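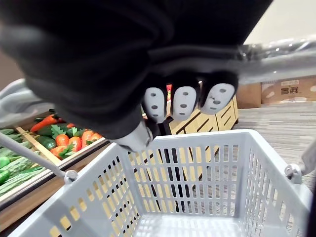
Gray shopping basket, held by its carrying handle. Part of the handle is still in clear plastic film.

Farkero Baskets: read me first

Farkero is a set of 339 short records about picking up, carrying and setting down hand baskets of the kind stores stack by the door. Each record has a picture or short clip, a text note on the basket, and a note on what was being done with it. Satish Gounder keeps the set and wrote most of this file. I edited it and put back some of the doubts he had taken out.

Status: usable, with reservations. Please read the reservations before you read the file list.

Why baskets

The claim in the original Ploltgate proposal was that a shopping basket is an "easy household object." I didn't believe it then and I don't now. A basket has a handle that swings, walls full of holes, and a weight that changes every time you put a can in it. It hangs level when the load is in the middle and tips when it isn't. People cope with all this without looking, and I suspect that is where the word "easy" came from.

The proposal also said 400 records by September. We have 339. The rest were dropped, mostly for notes that didn't match their pictures. I would rather have the smaller number, though I'm not convinced we caught every mismatch.

What is in a record

picture: a still or a clip, never both
basket_note: free text, one or two sentences, written by whoever was looking at it
handle: up, down, between, or can't tell
load: empty, part, full, or can't tell
action: reach, grip, lift, carry, lower, release
wrap: yes, no, or can't tell
remarks: anything else, often blank

"Can't tell" is a real answer and we want it used. The first round of notes had almost none, which made me suspicious, and when we went back through them a lot of the confident answers were guesses. If a picture shows only a rim and part of a wall, then load is "can't tell," even if you are fairly sure.

The opening picture is labeled action: grip, load: empty, wrap: yes. It was argued over. One note had it as "lift," and I struck that out. A hand on a handle in a still does not tell you the basket is going anywhere.

About the wrap field

This one started as a remark and turned into a field. Some handles carry clear, shiny film. Film picks up highlights, so a handle that is plain gray in one picture looks streaky in the next, and people writing notes were calling it chrome, or glass, or "silver part." It is plastic film. Please don't write "new basket" when you see it. Film can stay on a handle for a very long time if no one cares enough to peel it, and I have seen that in more than one store.

We also don't claim that film changes the grip. Satish thinks it makes the handle slide. He may be right, but nothing in these records measures it, and the earlier version of this file that said so has been pulled.

About the walls

Slotted walls are the biggest source of bad notes. You see colored patches through the slots and your eye turns them into groceries. We had notes listing contents for baskets with nothing in them. The rule we settled on: if you can see the bottom, with its own small slots, and nothing is resting on it, write "empty" and ignore the patches. If you can't see the bottom, write "can't tell."

Slots come in more than one size on the same basket. The note doesn't need to say how many. I mention it only because someone will ask whether the number of slots can be used to match baskets across records. I tried. It can't, or at least I couldn't do it.

Things this set does not tell you

How heavy anything is. There is no weight field. An Overgaard version of the sheet had one, filled in by feel, and I deleted it.

Whether a basket is comfortable to carry. People ask for this. A picture of a handle won't answer it.

What good carrying looks like. The records show what was done. Some of it is clumsy, and some records marked "lower" could fairly be called "drop."

Anything on carts, totes or laundry hampers. If you find one, tell us, it's a mistake.

Known problems

handle: "between" is used by different people to mean different things. Anywhere from barely raised to nearly upright. I'd treat it as one bucket meaning "not clearly up or down."

remarks: inconsistent spelling. Gray and grey both appear. So do "handel" and "handle." Left as they were.

Gray is also doing too much work in basket_note. When the walls, the pivots and the handle are all some kind of gray, a note that says "gray part" is no use to anyone. Say rim, wall, handle or pivot. I have fixed the ones I found.

Two records share a basket_note word for word. They may be the same basket or it may be a paste error. Both are kept.

The Jastero split (the file that divides records into practice and check groups) was made before the bad records were dropped. It still points to some that are gone. Rebuild it yourself or skip the missing lines. I wouldn't trust any score that came from the old one, including ours.

Layout

/records one text file per record
/pictures stills and clips, same names as the records
/splits the Jastero file, see warning
/old notes we rejected, kept so people can check our reasons

Changes in version 2

Added wrap. Removed weight. Reworded the rule on empty baskets. Took out the sentence calling the set "complete," which it never was.

Corrections

Send them to Satish Gounder with the record name and what you think is wrong. Say what you can see in the picture that makes you think so. "Looks off" has been sent in several times and we can't do anything with it.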